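Self-catering or eating out in Inham?

saltypasty64
We've got a week in Inham next June, staying up the hill by the old school. Last time we ate on the harbour every night and I came home skint and fed up of chips! Is it worth cooking in, or are there places I've missed?

marrowfat
Cook in, no question. The Batville road market does lovely stuff and it's a two minute walk from the bus stop. We only went out on the last night and didn't feel we'd missed a thing. 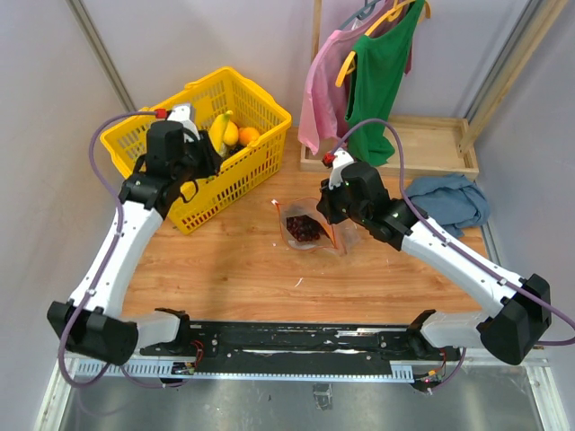
Does the market open on Sundays?
Only until lunch, and the bread goes early, so get down there before you've had your coffee.

ferrywidow
Can't agree with marrowfat, sorry. Who wants to peel spuds on holiday? Go to Alaoui, behind the church, and have the lamb. We went twice (would've been three times but they shut on Mondays) and it was cheaper than the harbour both times.

marrowfat
Alaoui is nice, I'll give you that, but the portions have shrunk. And you need to book!

saltypasty64
Ooh, lamb. What about Merisum? The menu looked a bit fancy for us, and my other half won't eat anything with foam on it.

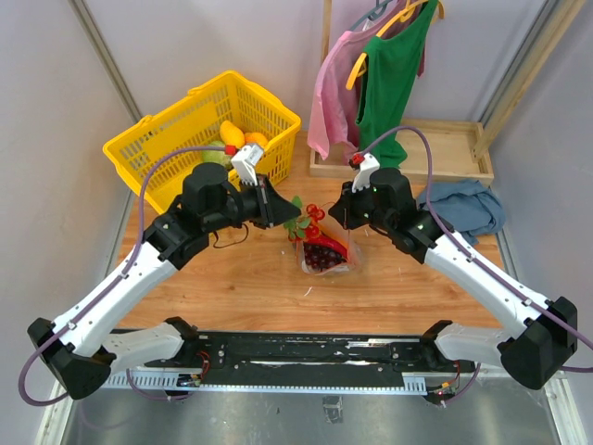

He did manage a scallop in Batville once, mind you, so there's hope. I might do half and half, market most days and a couple of nights out.

ferrywidow
Merisum is all view and no dinner. Save your money.

2 shares | 400 views

Comments

tidetable: Merisum's puddings are brilliant, ignore ferrywidow.

bunkbed_b: Seconding the lamb.

Contact us | © Inham Travel Talk | Back to top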